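Chapter 4
The City and Its Region

After reading this chapter, students should be able to describe how a regional capital differs from other cities of similar size, explain why public offices draw private employers, and read a simple table of commuting flows.

4.1 Why Capitals Grow

Tredia became the seat of its region by decree, at a time when the port of Drasside was larger and richer. The choice brought a court, a land office, and a tax office to a market town on the Amin River. Clerks needed housing, and lawyers settled near the court. Within a generation the town had two newspapers and a teachers' college.

Geographers describe this process as administrative growth. It tends to be slow, and it is less exposed to changes in trade than the growth of a port or a mining town. Sivaprasad Achari, whose study of the region is used throughout this chapter, notes that public employment in Tredia fell in only two years of the period he examined.
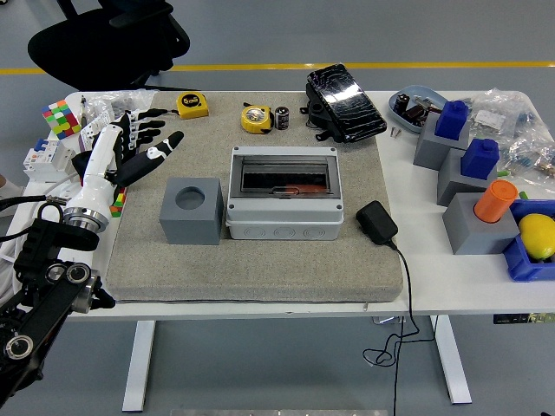
4.2 Commuting and the Edge of the City

A city's legal boundary seldom matches the area in which its workers live. The February survey directed by Sanne Bosman recorded 2,350 residents of Drasside who traveled to Tredia for work, while 1,027 people made the trip in the other direction. The district of Standora, 15 miles upstream, sent workers to both.

Table 4.1 sets out these flows by district. Before studying it, review the definition of a labor market area in Chapter 3.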